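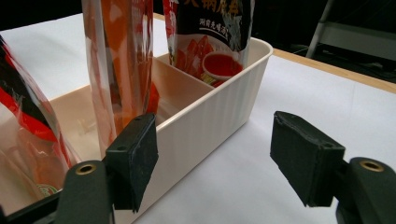 Subject: Re: [birnwood-coop] Snack shelf and the shared pantry order

Replying to the list because two households wrote to me off-list with the same questions.

> I see the pantry order is going up again in September. Can someone explain
> what the extra money is for? We are a household of two and we don't eat
> the snacks. I would also like to know if we can skip a month without
> losing our place. Last year we were told yes and then got billed anyway.
> Also, is the cutoff still Sunday night? The sheet by the door says one
> thing and the website says another.

Taking these in order.

The monthly share is going from 85 to 90 dollars. The increase pays for freight and nothing else. Riquelme used to deliver to Birnwood free if the order was over a set amount, and they have dropped that. They now charge by the pallet. Our last order came to 1182 dollars before freight, so we are a small customer for them and I don't expect we can bargain. I did ask. They offered a lower rate if we take delivery every other month, but that means storing twice as much flour and rice, and the back room already fills up the day the truck comes.

Snacks are not part of the share. They are bought separately and paid for by the piece, and the snack account has to cover itself. If you don't take any, you pay nothing toward them. I know the old sheet put everything on one line, which made it look otherwise. The new one has two columns.
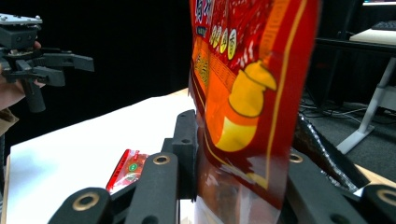
*One of the red and orange snack bags.*

Skipping a month: yes, you can skip, and you keep your place. The rule is two skipped months per year, and you have to mark it on the sheet before the cutoff. If you only send an email it can get missed, and I think that is what happened with your bill last year. Send me the month and I'll put a credit on your next one.

The cutoff is Sunday at 9 p.m. The website is right. The paper by the door is from before we changed suppliers and I will take it down this week.

A few other things while I'm writing.

We have 33 households now, which is the most we can serve with the shelving we have. Anyone new goes on a waiting list. If you know you are moving away, please say so early so the next household can start with a full month.

The Traletti pasta is out of stock until further notice. Riquelme will substitute another brand at the same price unless we say no. I said yes for the spaghetti and no for the lasagna sheets, as the last substitute came mostly broken. If you had lasagna on your order you will see it crossed out and not charged.

The oats from Pristosberg are still coming, but only in the large sack. That means we are back to scooping. Bring your own containers, and weigh them empty before you fill them. The small scale needs a new battery – use the big one until I get to the store.

Please write the date on anything you open and leave on the shared shelf. Last month there were three open bags of sugar at the same time. It keeps fine, but it takes up room and nobody wants to be the one to finish the oldest.

Pickup stays the same, 4 to 7 on the day of delivery. If you can't make it, ask a neighbor to collect for you and tell them which shelf is yours. Cold items can't stay overnight. The refrigerator is full by the time the milk is in, and what doesn't fit goes to whoever is there at 7.

I still need two people to unload for the next delivery. It takes an hour, a bit more when there is flour. Reply to me and not to the whole list if you can do it.

If you want to see the Riquelme invoices, they are in the blue folder next to the sign-up sheet – please put them back in order.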